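How We Teach a Pretend Robot to Clean a Kitchen

By a grown-up helper at the Plerkthorpe Robot Club

Hi! I help run an after-school robot club, and I get asked the same question over and over by kids who are thinking of joining: "Do I get to drive a robot on the first day?" Yes, you do. It just won't be one you can bump your knee on, because our robot lives inside a computer.

The kids named it Trorley. There was a vote, and I wanted Biscuit, and I lost. So Trorley it is.

Trorley is a simulated robot. To simulate something means to make a pretend version of it that acts a lot like the real thing. If you've played a video game where a ball rolls down a hill and bounces, you've seen a simulation. Somebody wrote rules into the computer that tell the ball how to fall and how high to bounce. Our simulation has rules like that for everything on the table. Push a bottle too hard near the top and over it goes. Let go of a plate in midair and down it drops. (You get used to that. I still say "oops" out loud.)

This year our club project is called the Funum Kitchen. The idea is to have Trorley tidy up a messy kitchen, one job at a time, and to have every kid in the club write at least one of the jobs.
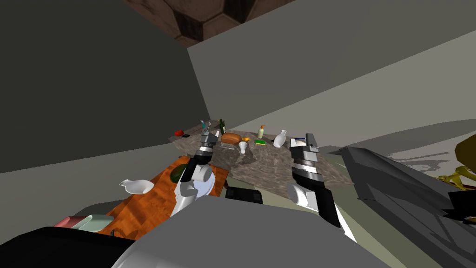
Trorley's two arms at the messy counter in the Funum Kitchen.

I love that mess. Bread, a sponge, a spray bottle, a gravy boat down on the wooden table! One of our younger members asked me what a gravy boat was and then wanted to know if it floats. We haven't tried it. I don't think our simulation even has water.

So why so much stuff? Well, think about your own kitchen at dinnertime. If a robot could only pick up a plate when there was nothing else for miles, it wouldn't be much help to your family. We want Trorley to learn to reach past things, and go around things, and leave the tall wobbly things alone. Glass bottles and thin vases are the worst for that. They look so calm standing there, and then an elbow comes swinging by.

OK, so how do you tell a robot what to do?

The part at the end of each arm is called a gripper. It does the job your hand does, but it's much simpler. Hold up your hand and tuck away everything except your thumb and pointer finger. Now pinch them together and open them up again. That's pretty close to what a gripper can do. Try picking up a pencil that way. Easy! Now try a big book. Not so easy, right?

A robot doesn't know the word "pinch" unless someone explains it, and it doesn't know "gently" at all. You have to break everything into tiny steps. When I want a plate moved, my first try at a plan looks something like this:

Move the arm until the gripper is over the edge of the plate.
Open the gripper.
Go down.
Close the gripper.
Go up.
Move to the new spot.
Go down.
Open the gripper.

And then the kids find all the holes in it. How far is down? What if the plate is turned around? What if there's an avocado in the way? (That last one came up in a very loud discussion. Everybody had an opinion about the avocado.) Fixing the holes in a plan is called debugging, and it's most of what we do. I'd say we spend a little time writing and a lot of time debugging and some time eating crackers.

We keep a club logbook, and every time anybody presses the green start button, the computer adds one to the count. When I checked on 7/24/24, we were up to 2,493 tries. That sounds like a giant number until you hear how quickly the tries go by. Some of them last only a few seconds because Trorley whacks something and we have to start over. In a real kitchen you'd be sweeping up glass. We press reset and every single thing hops back to where it started.

That's my favorite reason for using a simulation, by the way. You can be wrong as many times as you like and it doesn't cost a penny. There's a second reason too: we have 23 kids, and they can't all crowd around one machine. With the simulation, each pair gets a computer and its own copy of Trorley, and they can all be crashing into the spray bottle at the same time.

Now let me tell you about the thing that trips up new people the most, and it's seeing.

When you look at your room, you use two eyes and you've had years of practice. You know that your shoe is small and your bed is big, even when the shoe is right by your nose. A computer doesn't get that for free. All it gets is a picture, and a picture is flat. Something close up can fill half the picture and something bigger but farther away can be a little blob in the corner.
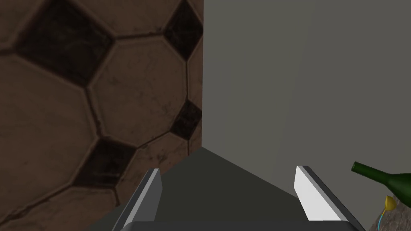
Here's a way to test this at home. Close one eye and hold your thumb out in front of you. Slide it closer and closer to your open eye until it covers up the whole door. Your thumb isn't bigger than the door! But if all you had was that one flat view, and you'd never met a thumb or a door before, how would you know? Trorley has that problem all day long. So we teach the kids to check more than one view before they send an arm anywhere. A view from up high helps you see where everything is. A view from right behind the gripper helps you line up the two fingers. You really want both.

We had a rule poster made for the wall, and I'll share the best parts with you in case you start a club of your own.

Look twice, move once. Change one thing at a time, so you know which change did it. Write down what happened even if it was silly. If your partner has been driving for 6 tries, it's your turn now. No touching somebody else's keyboard, not even to help.

That last one is mostly for me.

People also ask if you need to be good at math. You need some! Turning an arm means thinking about angles, and you'll find yourself adding and subtracting distances quite a bit. But I've watched kids who told me they hated fractions work on one for half an hour because they wanted that plate to land in the right place. You also need to be OK with reading, and with asking for help, and with your robot doing something goofy in front of your friends.

At the end of August we have our Sayegh Cup, and each pair gets to show one job from start to finish on the big screen. It can be any job in the kitchen. Last year one pair worked for weeks on stacking, and another pair just wanted to slide a sponge from one side to the other as smoothly as they could, and both of them got huge cheers. The judges give points for a clear plan, a tidy logbook, and being able to explain what went wrong along the way. You can get a perfect logbook score with a job that never worked once, so write it all down.

If you want to come try it, ask a grown-up to bring you by the club room and find me. You don't have to bring anything. Closed-toe shoes aren't needed either, which someone asked me last week, though I do like it if you wear socks.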